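Jury Duty Papers: Keeping Them Straight at Home

A summons is easy to lose in a pile of mail. Open it the day it arrives and write the juror number inside a cupboard door.

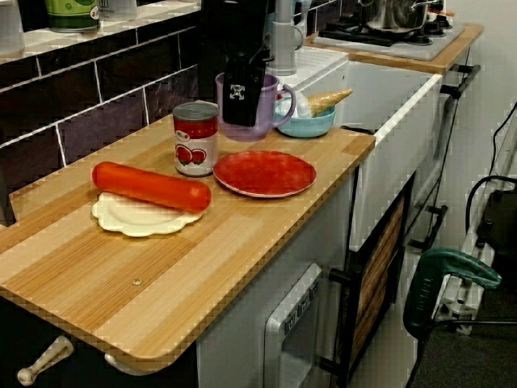
Before you report

Put the summons, photo ID and parking slip in one envelope. Call the court line the night before – groups get canceled late. Pack a lunch that keeps without a fridge.

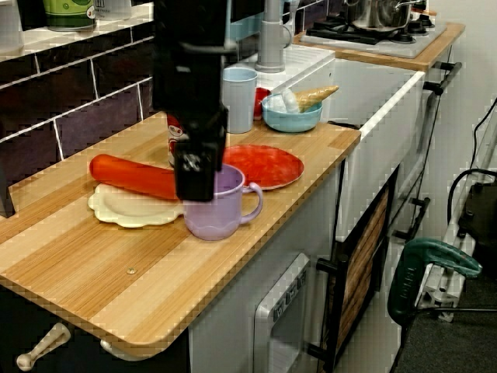 Lavender mug on the counter.

Keep gas and parking receipts flat in a folder. Dasbridge court pays 22 cents a mile, and the claim form wants originals. Mail it by September.

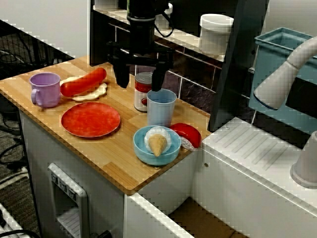 Red plate near the front of the counter.

File the service letter with your pay stubs. Employers may ask for it.

Delwyn Cosgrove, 7/7/09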